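Two-arm tidy-up table, brown cloth, grip keeps slipping on plush

Shared Workshop Forum > Builds in progress > Robotics
Thread started 4 May 2022

fluvov_bench
Posts: 76

Quick one before the shop closes. Two arms on the big table, one on each side, finally both talking to the same PC. Plan is a dumb pick and place: soft toy into the little bin, lid on, done. Then the same with smaller stuff.

Where I'm at. Hard things are fine. Blocks, fine. Plush is a mess. Parallel jaws close, controller sees a bit of current, thinks it has a grip, lifts — and the thing slides out. Or one finger gets a good pinch of fur and the other one is just pushing.

Tried so far:
slower close
more force (squashes it, then it pops out sideways)
rubber tape on the fingers, came off after a day
going in lower, which drags the cloth
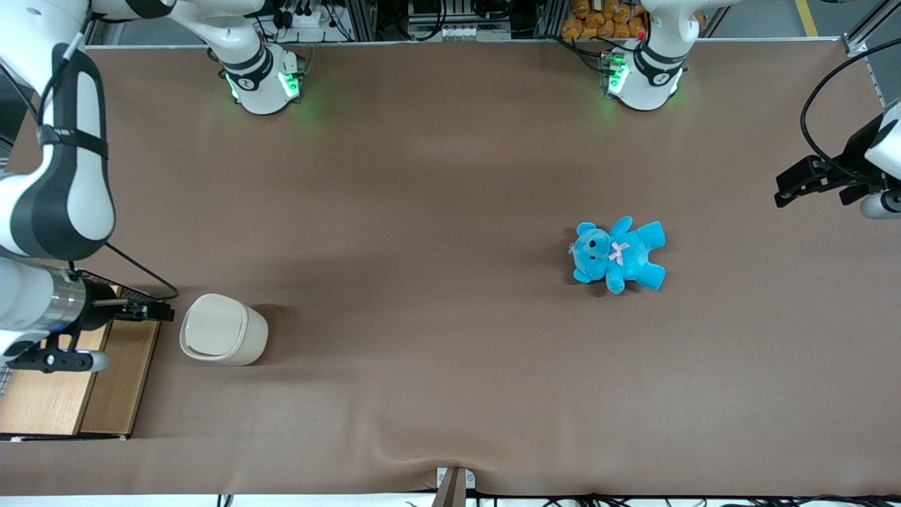 The cloth is the other half of my problem. I want it for the vision side, bare tabletop was throwing glare and the depth went to pieces. But when the fingers go low enough to get under a leg or an arm they catch the fabric and everything on the table shifts. Then all my saved positions are junk.

Anybody doing soft stuff with stock fingers? Don't really want to print new ones if it's a settings thing.

Gill
Posts: 600

It's not a settings thing. Stock fingers are for boxes. Print new ones, TPU, ribbed on the inside, done in an afternoon. I don't know why people spend three weeks tuning force on fingers that were never going to work.

sellow
Posts: 38

disagree w/ Gill. I do socks and stuffed toys on stock jaws all the time. You're grabbing the wrong place. Go across the belly or a limb, not the head, head is too round and too wide. Belly squishes down to nothing and then you've got real contact.

Also stop using current as your grip check on soft things. Check the finger gap after close. If it went to zero you missed, if it stopped early you have something. What's your threshold?

fluvov_bench
Posts: 76

Threshold is whatever I copied from the block script lol. So probably way off. Gap check makes sense, will try tonight.

Grabbing at the center of the blob right now, whatever the vision gives me. Which on a toy with its arms and legs out is sort of the belly already? But the angle is random. Sometimes the jaws come in lengthwise and that never closes on anything good.

sellow
Posts: 38

there's your problem. Get the long axis of the blob, rotate 90, close across it. Couple lines if you're already in opencv. minAreaRect and you're done.

Watch out tho, it gives you the angle in a dumb range and flips which side is width. Cost me a whole evening. Just compare the two sides and add 90 if needed.

Gill
Posts: 600

Still says nothing about the cloth. You can have the perfect angle and still drag the tablecloth across the room.

Silvia Polák
Posts: 23

Cloth: how is it held down? I had the same thing on mine. What worked for me was clamps on the front edge AND the back edge, with the slack pulled out toward the corners. One clamp in the middle does very little, it just makes a tuck there and the rest floats.

Or a thin foam mat under it. Then the fingers can press a few mm into the surface without hitting anything hard, and you can go lower without being so exact on height. I use the foam and I would not go back.

fluvov_bench
Posts: 76

One clamp, front, middle. Guilty.

Foam sounds good, but won't it mess up my table calibration? I did the whole touch-off routine back in February and I really, really do not want to do it again. Both arms. Took all day.

Silvia Polák
Posts: 23

It's only an offset in Z if the foam is even. Measure the thickness with the cloth on top, add it, test on something you don't care about. You do not need to repeat everything. X and Y didn't move.

Gill
Posts: 600

Foam compresses. It'll be a different height after a month of arms poking it. And it won't be even, it'll be worse in the middle where all the work happens. Now you have a calibration that drifts and you'll blame the arms.

Glue the fabric to a board. Spray adhesive, thin MDF, clamp the board to the table. Flat, matte, never moves.

Silvia Polák
Posts: 23

Mine has been in since last year and I check it. It has not drifted enough to matter for a toy. He is not assembling watches.

The glued board is fine too, but then when it gets dirty you replace the whole board. Cloth goes in the wash.

Gill
Posts: 600

A sheet of thin MDF costs less than lunch but ok.

itent
Posts: 76

Jumping in w/ a side question, what are you doing about cables? Mine hang in a loop off the wrist and every so often the loop catches on the gripper when the last joint spins round. Pulled a connector half out last week, arm faulted mid move. Not fun.

fluvov_bench
Posts: 76

Same loops here, haven't had a snag yet but I've only got the wrist turning a little. If I start rotating the grasp like sellow says it's going to turn a lot more. Hmm.

sellow
Posts: 38

limit the last joint in software. A parallel gripper is symmetric, so you never need more than 90 either way. If the target angle is 130 just go to -50, same grip. That fixes most of it. Velcro the cable at the forearm, leave slack only past that point.

itent
Posts: 76

oh that's smart, I was letting the planner pick. Doing that.

Gill
Posts: 600

Agree with sellow for once. Velcro, not zip ties. Zip ties cut the jacket when the arm moves.

fluvov_bench
Posts: 76

OK update. Did the angle thing and the gap check, same stock fingers. Cloth now has clamps front and back, no foam yet.

Ran it 38 times. 23 good picks. Before this I was getting maybe one in five so I'll take it. Most of the misses are the same kind — jaws come down right over where a leg meets the body, too thick, toy rolls out the side.

Cloth still shifts when I go low, but way less. Going in 4 mm higher now and it mostly leaves the fabric alone.

Have not even started on getting it in the bin. First drop test by hand, the toy just sits on top with its legs sticking out. So either bigger bin or the second arm has to push it down.

sellow
Posts: 38

nice. For the misses shift the grasp point a bit toward the head end, past the legs. Belly is the soft part.

Re: bin, let the second arm hold the rim while the first one pushes. Otherwise the bin just goes for a walk.

Gill
Posts: 600

23 of 38 is a coin flip with extra steps. Print the fingers. I'll post my STL when I find it, it's on the old laptop.

Silvia Polák
Posts: 23

Or put something heavy in the bottom of the bin. A bag of sand, a flat piece of steel. Then you don't need the second arm for holding, and it can do the lid.

fluvov_bench
Posts: 76

Sand bag it is, got some under the bench. Gill yes please post the STL, will try both and put the numbers here. Shop's closed to us til the weekend so don't expect anythng before that.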